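Section 4: Setting up the rain gauge and your first week of readings

OK, so your Stavano station is on its post, the wind cups spin freely and the indoor display is showing a temperature. Great! Now comes the part I get the most mail about, the rain gauge. I've put up a fair number of these for the Burora weather group (and redone a few of my own, ahem), so I'll walk you through it the way I do it in my own yard.

Before you start

Pick a calm, dry morning. You'll need the funnel, the gauge base, the two long screws from the small bag, a bubble level and a measuring cup marked in milliliters. Leave the batteries out of the gauge for now. If they're already in, take them out, or every bump you make gets logged as rain and you'll show a cloudburst on a sunny day in June.

4.1 Choosing the spot

1. Walk your yard and look up. Anything tall near the gauge will steal rain when the wind blows. My rule is to stand back from a tree or a shed by twice its height, and farther if I have the room.

2. Stay clear of roof edges. Drips and splash will fool you every time.

3. Grass or gravel underneath is best. Concrete bounces big drops right back up into the funnel.

Note: If your yard is tiny, don't give up on it. Rodica Oprea has hers in a courtyard in Cârstea and her totals track mine nicely in steady rain. In gusty showers we drift apart, and I'd expect that even with two perfect yards.

4.2 Mounting and leveling

1. Set the base on the post and start both screws, but keep them loose.

2. Lay the level across the base left to right, then front to back. Slip the thin plastic shims under the low side until the bubble sits in the middle both ways.

3. Tighten the screws a little at a time, switching back and forth, and check the bubble again when you're done. It nearly always moves on me!

4. Drop the funnel in and turn it clockwise until it clicks. 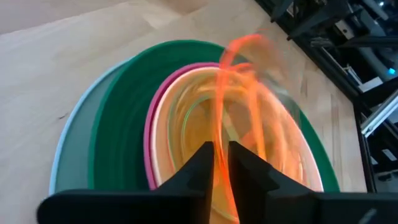 Nested bowls on a pale wooden tabletop.

Caution: Don't use a power driver on those screws. The base is softer than it looks and I've cracked one myself.

4.3 Checking the tipping bucket

Inside the gauge there's a small seesaw with a bucket on each end. Rain fills one side, it tips, the other side takes over, and each tip gets counted. Simple, but it does like to be tested before you trust it.

1. Put the batteries in and wait for the display to show the little umbrella.

2. Write down the rain total.

3. Measure 400 milliliters of water and let it trickle through the funnel very slowly. I use an old paper cup with a pinhole in the bottom and go have breakfast. If you pour fast, the water rushes past the buckets and your count comes up short.

4. Once the last drops are through, read the new total and subtract the old one.

5. Compare your answer with the number printed on the label under the base. Within 2 percent, leave it alone. Outside that, run the test once more before you touch anything, and if it's still off, go to 4.4.
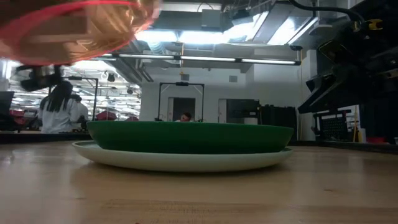 When you're finished, clear the test water out of your records. Hold the RAIN button until the total blinks, then press it once more. If you skip this, the fake rain goes into your monthly total and stays there (ask me how I know).

4.4 Adjusting the count

Under each bucket is a small brass screw. Turning it up makes the bucket tip sooner, so you get more counts. Turning it down gives you fewer. Move both screws by the same amount, a quarter turn at most, and then repeat the whole test in 4.3. Vasilică Munteanu puts a dot of nail polish on each screw head so he can see how far he's gone, and I've started doing the same. 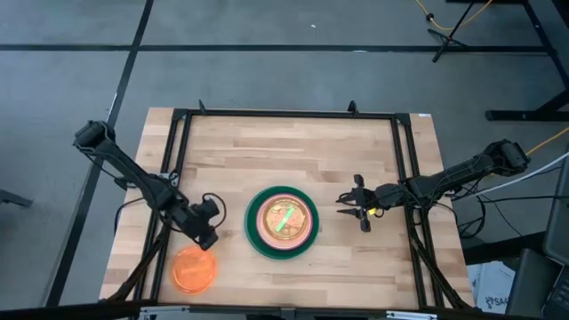 4.5 The first week

1. Read the total at the same time each day. I go out at 7 a.m., coffee in hand.

2. Keep a plain tube gauge nearby if you have one, and write both numbers side by side. Small differences are fine.

3. After any good blow, look in the funnel for leaves, seeds and spiders. Spiders love it in there.

4. If you get over 10 millimeters in the tube and zero on the display, the funnel is plugged or the bucket is stuck. Lift the funnel off and rock the bucket gently with a fingertip.

Note: Snow won't register until it melts, so a cold storm can show up on your display a day or two late. Log the melt by hand and mark it with an M.

If you're sharing your readings with the Bovside network, enter your station height and turn on uploads now. Those menus are in Section 5.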